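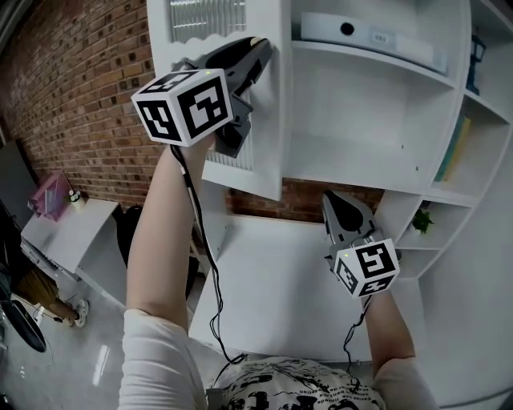

Cabinet door drifts open by itself, cup hinges

I have a run of Tistov wall cabinets in the kitchen, white doors, two cup hinges per door, no soft-close. One door will not stay shut. I push it closed, it sits flush for a second, then it creeps out until there is a gap I can get a finger into. The door is 396 mm wide and 692 mm tall. The other doors on the same run are fine. I have turned the front screw on both hinges in each direction and all that did was move the door sideways. Is the hinge spring worn out, or is there an adjustment I am missing?

Ľubica Kadlec

tsolakis_joinery

The screw you turned is the side adjustment. It sets the gap to the next door and has no effect on closing. The one you want is the rear screw, which moves the hinge arm in and out on its mounting plate. If the door sits too close to the cabinet, the hinge side touches the side panel before the spring has finished its travel, and the door gets levered back out.

Close the door and look along the hinge side. You need a gap of 1 to 2 mm. Loosen the rear screw half a turn on both hinges, pull the door out slightly, retighten, and test. Keep both hinges the same or the door will twist.

If the gap is already right, check the cabinet itself with a level held vertically against the front edge. A cabinet that leans forward at the top will pull a door open against a weak spring. Correct that at the hanging brackets – the hinges cannot make up for it.

mr_ukska

mine did this, stuck a magnet on it. works

pinewater48

Before buying hinges, swap the pair with one from a door that closes properly. If the fault follows the hinges, the springs are gone. Replace both together and match the cup diameter, the drilling distance and the overlay. Bresteo sells a plain sprung hinge that fit my cabinets, but I had to change the mounting plates too – the clip was different. Mine had been up for more than 40 years with the original screws, so check those for play while the door is off.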